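Liveo排练间（仿真整理岗位）

Liveo排练间是Flavidard公司里一个岗位的俗称，正式名字叫“仿真整理岗”。我在这个岗位上待过，后来Gashaw词条站的编辑Emília Tóth催我把它写下来，于是就有了这一条，口气随便了点，大家多包涵！

由来

Flavidard替别人收拾样板间和短租房，桌子、柜子、墙上的画、椅子，客人一走就得全部归位。以前这活儿全靠人跑，一个班13个人，一天下来腿都是硬的。后来公司上了双臂机器人，在进真房子之前，动作先在电脑里的虚拟房间练，这套虚拟房间就叫Liveo。

房间里的东西都很家常：带木纹的桌子，桌上一个像篮球的球，后面一把浅蓝色椅子，靠墙的深色长柜上还立着一把吉他，旁边有盆叶子尖尖的红橙色植物。

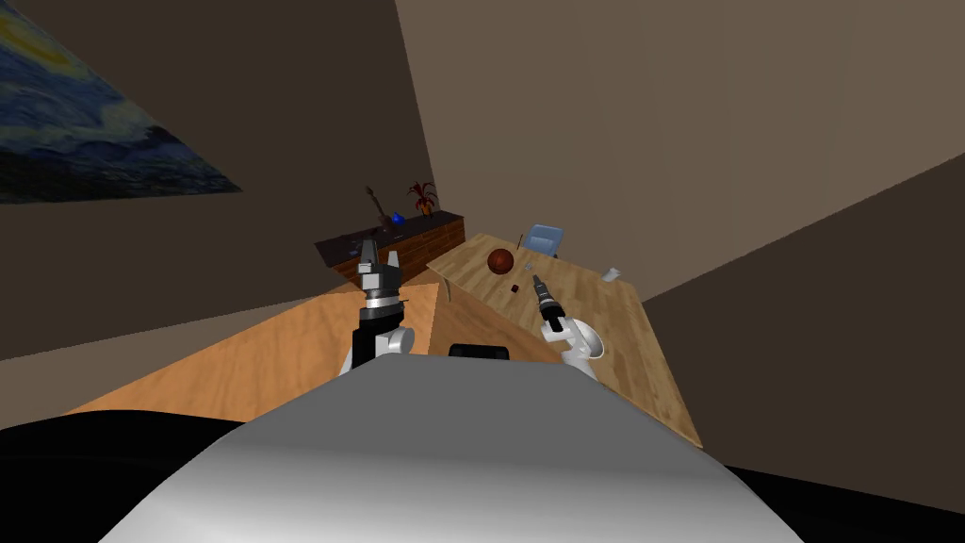
岗位刚设的时候，大家心里都打鼓。Abrehet Gudeta干了9年整理，她当时问得很直接：机器会收拾了，我收拾什么？我那会儿也答不上来。

工作内容

现在她的活儿叫“判动作”。屏幕上放一段机械臂的动作，她判断这样伸手行不行，夹爪会不会碰到旁边的东西，然后写一句理由。我们一个班要判78段，听着不多，真坐下来看，眼睛比腿还累（这点公司后来认了，给每两小时加了一次休息）。

最难判的是薄而方的东西，比如画片。夹爪张着的时候，画片靠在一侧指头上算不算碰到？我和Fuad Abdella为这个吵过好几回，他说算，我说得看下一步。最后规则写成了“单列一类，交第二个人看”，我觉得挺好，省得吵嘛。

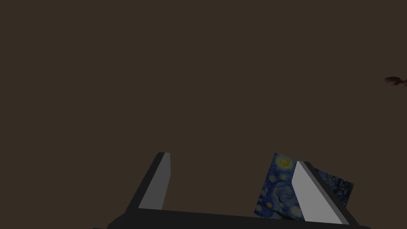 Liveo画面：张开的夹爪与一块《星月夜》风格的方形画片。

对员工的影响

好的一面先说：搬重物少了，上夜班的人也少了。Eyerusalem Yimer腰不好，以前总请假，转岗之后基本全勤，她自己说是“把腰捡回来了”。判动作还算技能津贴，工资条上多了一行。

不好的一面也有。老员工脑子里那些门道，比如哪种柜子的边角容易刮手，现在都得一条条写进备注，写完就归公司了，这事到现在也没谈拢。还有就是冷清，以前一个班的人一边铺床一边聊天，现在各戴各的耳机。四月份班组长Maiara Moura把座位改成了面对面，聊天的声音才慢慢回来一些。

相关条目

Lelletach培训班：新人转岗前要上的课，共79课时，我那一期最后几节讲的是怎么写判定理由，作业多得吓人，建议提前开始写。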